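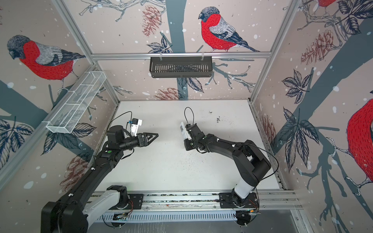

LISTA DE INSPECCIÓN DE SEGURIDAD: CELDA DE DOS BRAZOS
Planta de Joltville, sección de montaje ligero
Fecha: 04/07/2019
Inspección: Tatiana Sýkora (prevención)
Por la sección: Oľga Štefanec (encargada de turno)
Equipo n.º 108. Integrador: Braston
Claves: C = conforme; O = conforme con observaciones; N = no conforme; NA = no aplica

1. ENTORNO Y ACCESO

1.1 Perfiles de aluminio sin golpes ni aristas vivas: C

1.2 Paneles laterales y de fondo bien sujetos: C
El papel de los pájaros lo eligió el turno de mañana. Se puede limpiar con paño húmedo. No usar disolvente.

1.3 Frente de la celda y distancia del puesto: O
La marca amarilla del suelo está gastada en el lado del pasillo. Dos personas de las entrevistadas creían que se podía apoyar la mano en el raíl con los brazos en espera. No se puede. Repintar y añadir rótulo.

1.4 Cestas colgadas del bastidor: O
La cesta negra del fondo y la de alambre del lado izquierdo deben quedar vacías durante la marcha. El día de la visita lo estaban. Falta ponerlo por escrito en la hoja del puesto.

2. BRAZOS Y PINZAS

2.1 Fijación de las bases al raíl: C
Par comprobado en las dos bases. Siguiente comprobación en septiembre.

2.2 Pinza izquierda, dedos: O
Terminan en punta. Con el equipo parado siguen siendo un riesgo de pinchazo para quien limpia la mesa. Se pide a Braston un capuchón para las tareas de limpieza. Mientras llega, guantes de manipulación.

2.3 Pinza derecha, retención de la pieza al cortar la energía: C
Tres cortes seguidos, sin caída de pieza.

2.4 Cables de las muñecas: O
Los dos brazos llevan cable en bucle por encima de la muñeca. No hay roce con el recorrido actual. Si se cambia el programa hay que volver a mirarlo antes de dar marcha.

2.5 Piloto verde del antebrazo izquierdo: O
La mitad del turno de tarde lo interpreta como "se puede entrar". Indica alimentación. Explicar en la charla de inicio de turno.

3. MESA Y ORDEN

3.1 Superficie de trabajo libre de restos: N
Partículas oscuras entre los dos brazos y un grupo mayor hacia la derecha. La limpieza figuraba en las tareas del puesto manual y, al pasar a la celda, no se asignó a nadie. Štefanec la incluye en el relevo, con el equipo consignado. Origen de las partículas sin determinar; se guarda muestra.

3.2 Canaleta ranurada del frente: O
Asoman hilos y conectores por las ranuras. Sin daños en el aislamiento. Recoger y peinar en la próxima parada.

4. PARADA Y CONSIGNACIÓN

4.1 Seta de emergencia accesible desde el puesto: C

4.2 Rearme solo desde fuera de la celda: C

4.3 Candado personal por trabajador: N
Hay un candado para los dos turnos y la llave está en un cajón. Pedir uno por persona. La celda no se limpia ni se ajusta con el candado común. Plazo: antes de cerrar la semana.

5. PERSONAS Y TAREAS

5.1 Formación del personal del puesto: O
La han hecho todos los del turno de mañana. En el de tarde faltan dos personas. La sesión de Braston se dedicó casi entera a la pantalla y muy poco a los atascos, que es cuando la gente mete las manos.

5.2 Cambio de carga física: C
El puesto manual obligaba a sostener la unidad con una mano y trabajar con la otra. Desde el cambio han bajado las quejas de muñeca en el parte de enfermería. Aparecen ahora molestias de cuello por mirar el monitor, colocado demasiado alto. Bajarlo.

5.3 Ritmo: O
La celda se programó para 314 unidades por turno. La inspección y el embalado siguen siendo manuales y reciben el material a golpes, según cómo arranque el equipo. Los trabajadores piden un tope en la mesa de entrada. Pasa a producción.

5.4 Rotación: O
Quien vigila la celda pasa el turno casi sin hablar con los compañeros. Se propone rotar cada dos horas con embalado. Štefanec está de acuerdo, pero necesita que las dos personas pendientes terminen la formación.

5.5 Información sobre cambios de plantilla: NA
Se preguntó varias veces durante la visita. No corresponde a esta lista. Se traslada a dirección con el ruego de que conteste por escrito.

RESULTADO
Apto para producción con restricciones. Puntos 3.1 y 4.3 por cerrar. Hasta entonces, cualquier intervención dentro de la celda la autoriza la encargada de turno.

Copia en el tablón de la sección y otra en la carpeta del equipo.

Firmado: T. Sýkora / O. Štefanec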